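Ticket 1358 — Open day demo, two-arm table
Opened by: Mayuree Ongart
Assigned to: Kanokwan Kaewsai
Status: Waiting on vendor
Area: Visitor hall, Makley building
Opened: Jun 23, 2020

Problem as reported

Visitors from Saithong asked to see the cup demo a second time and the operator said it needed "a quick reset." The reset took longer than the demo. I was standing at the back with the Gutus sales sheet in my hand, and the sheet says the cell recovers from a stopped run without help. I would like to know what "without help" means, because I watched a person walk over and press things.

I am not asking for a new demo. I am asking whether we can show this one in October without somebody talking over the gaps.

Steps tried before opening the ticket

Restarted the demo program from the tablet. It went back to the start screen and stayed there.
Logged out and in again as operator. Same screen.
Asked the vendor's presenter. He said to give it a minute. We gave it several.

Comment — Kanokwan Kaewsai

I went through the log and the saved views. The log has error 632 twice, both times with the text "task state not confirmed." The manual lists 632 under "general," so no help there. I'm attaching views from the demo table. Please don't read a time order into them, the export dropped the timestamps. 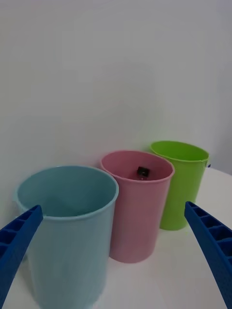

Wrist view, all three cups, small dark block in the pink one.

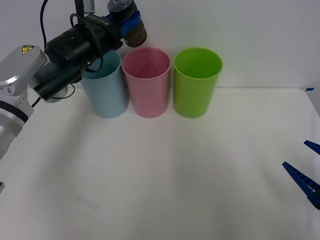
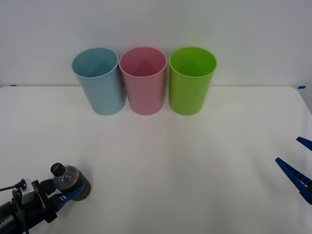

Same row of cups in the last two. The bottle is only in the last one, in the left gripper.

Comment — Mayuree Ongart

Thanks. What I notice is that I can see the block in the wrist view and I can't see it in the next one down, where the pink cup looks empty to me. So either the block was in at one point and out at another, or that camera is no good for checking the cup. Which is it? If the software has the same trouble I do, "not confirmed" starts to make sense.

Also, the presenter told the Saithong group that the cups can go "anywhere on the table." Every view we have shows them in a row. Fine for a demo, but then say so.

Comment — Kanokwan Kaewsai

I can't tell you which from these. With no timestamps I would be guessing, and the vendor has already done enough of that. I sent them the log and asked two things: which camera the check uses, and what the program does when the check fails.

Reply from Gutus support (pasted by Kanokwan)

"Please update to build 697 and confirm that lighting is adequate. Recovery is automatic in supported conditions."

Comment — Mayuree Ongart

That answers neither question. The lighting looks even enough to me in all of the views. What are the supported conditions? I'd like the list in writing before we install anything, and I want to see the cell stop and recover with the presenter's hands in his pockets.

Next steps

1. Kanokwan to ask for the supported conditions and the release notes for 697.
2. Turn timestamps back on in the export before any more test runs.
3. Run the block task with the wrist view and the table view saved together, so we can compare them.
4. Stop a run on purpose, leave the tablet alone, and write down what the cell does.
5. Mayuree to take the line about automatic recovery off our October invitation until step 4 is done. Pristia is on the guest list and they will ask.

Last update — Kanokwan Kaewsai

Timestamps are on. Still no list from Gutus. Leaving this open — please don't merge it with the lighting ticket.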